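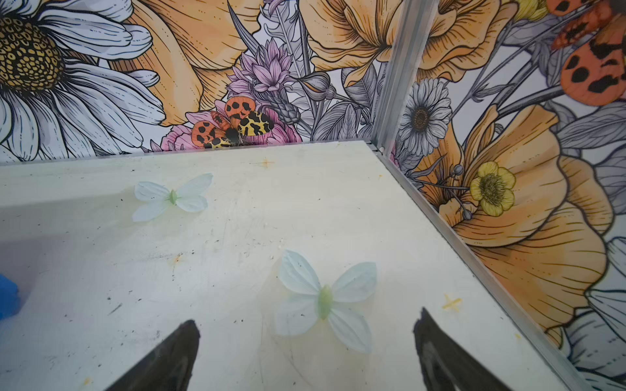 Can a robot do the small jobs yet?

Lifting a car door has been a solved problem for decades. Picking up a fabric butterfly is still a fair test of a machine, and it is the sort of job that fills the day in shops and homes: sorting trimmings, clearing a craft table, putting decorations back in their box.

At Praltberg, a workshop that packs party and window decorations, the staff handle thin translucent pieces like these from morning to late afternoon. They pinch them by the body and leave the wings alone. A person learns this in a minute or so and never thinks about it again.

The Kella project has been trying to teach the same habit to an arm with two plain black fingers. In its latest trial the arm made 321 attempts at moving a single butterfly from a table to a tray. It failed on 94 of them. Most failures came from closing on a wing, which folded and slid out. In 4 cases it picked up nothing and carried on to the tray anyway.

Pale fabric on a pale surface is hard going for a camera. The cream shows through the edges of the wings, so the outline is faint, and a busy flowered wall behind the table adds shapes that have nothing to do with the job. Printed moths have wings too. The arm reached towards one twice before the software was changed.

Speed is the other trouble. Kella's arm takes 32 seconds a piece. A packer at Praltberg does it in less than two, usually while talking.

Iyamu, which makes grippers for bakeries, thinks softer fingertips would help. Trorkura is working on the camera side and hopes to have a unit on a real packing bench by December. Praltberg has agreed to lend the bench, on a Saturday, when the line is quiet.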